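Umora opens its simulation kit to small integrators

Umora has put its tabletop simulation kit on general sale, ending a long pilot in which only a handful of integrators had access. The package, called Stistuler, is a set of rendered workcells and rooms used to train and test camera-based control software for robot arms before any hardware is installed. Orders opened Friday.

The base license covers 136 room layouts and 400 parts, most of them flat or boxy items of the sort handled on packing and sorting benches. Each layout comes with a table, walls, fixtures and lighting that can be changed from a plain text file. Users can swap surface colors, move the camera, tilt it, or shift the light from one run to the next. The physics engine handles rigid contact, friction and tipping. Soft goods, cables and liquids are not supported in this release.

Nadège Besson, product lead at Umora, said the company cut back on surface detail on purpose. "Customers asked for more rooms and more camera positions before they asked for better wood grain," she said. "A model that has only seen a level camera does badly the first time a bracket slips."

Camera tilt is one of the settings the kit varies by default. The tilt range can be narrowed or switched off, and each rendered view is stored with the camera pose, the object pose and a depth map. A standing panel on a bare table is among the simpler arrangements a model may be given, with background items such as a shelf and a wall clock left in view.
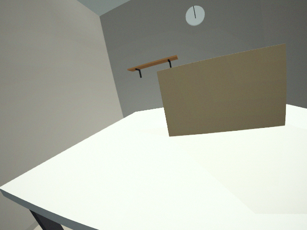
Samira Bitar was less sure that plain rooms are enough, and said that her own tests on a real bench went wrong mostly on glare and on parts with shiny edges, neither of which the base kit treats in any depth. She added that the pose labels were clean and that she had found no errors in the ones she checked by hand.

Umora says a reflection module is in development and will be sold separately. It gave no price and no release month.

The kit runs on a single workstation with 2 graphics cards. It can also run on one card at a lower rendering rate, although the company does not recommend this for training. Output is written in open formats, and there is no charge per frame. Robot models are loaded from standard description files, so a buyer can bring in an arm and gripper already in use. Joint limits and payload are read from the file. Gripper friction has to be set by hand, and the manual spends a full chapter on it.

Pruvost, a contract packing firm that took part in the pilot, used the kit to prepare a cell that picks up flat board and stands it against a stop. Kalevi Lehtinen, who runs automation there, said the team rendered its own bench in addition to the supplied rooms. The measuring took longer than the modeling. He put the useful part of the work in the failed runs, which were logged with the contact forces at the moment the board tipped.

"We changed the approach angle because of those logs," Lehtinen said. "We would have found it on the real cell as well, but with the line stopped."

Pruvost still did a final round of tuning on hardware. Lehtinen said he would not skip that step with this kit or with any other, and that board thickness in particular had to be measured and entered again for each supplier.

Support is by email on the base license. A higher tier adds phone support and custom room modeling, done at the Umora office in Nirnunness. Custom rooms are built from the customer's drawings and photographs, and the customer keeps the resulting files. Licenses are sold by the year and are tied to a workstation — moving one to a new machine requires a request to the support desk.

A trial version is limited to 100 parts and carries no time limit. It includes the full set of camera and lighting controls but does not export depth maps. The next scheduled update, due in November, adds conveyor surfaces and a second table height. Existing license holders will receive it at no extra cost.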